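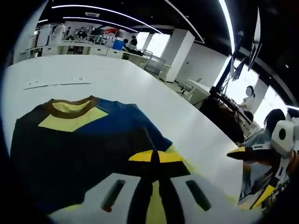 *A colour-blocked T-shirt with a brown ribbed collar, laid on a white tabletop.*

**Helbridge clothes exchange moves to the old Overo building**

The clothes exchange in Helbridge will open again in May, this time on the ground floor of the former Overo shop in Fakhoury Street. The old hall by the river was closed in winter after water came in through the roof.

The rules stay almost the same. Each visitor may bring up to 30 pieces, clean and without holes, and take home the same number. Children's clothes are now accepted in all sizes -- before, the exchange took only those for children older than four. Shoes are still not possible, as the new room has little storage.

The exchange passed on 2999 pieces last year, most of them shirts and children's trousers. Winter coats were the most difficult to find, and the organisers ask people to bring them also in the warm months.

The room is free of charge for the first year. After that, the owner, the property firm Dravex, will ask for a small rent. It is not yet decided if visitors will have to pay for entrance then.

Doors open at 5 pm. Bus passengers should use the stop at the library, because the one in Fakhoury Street is closed for road works.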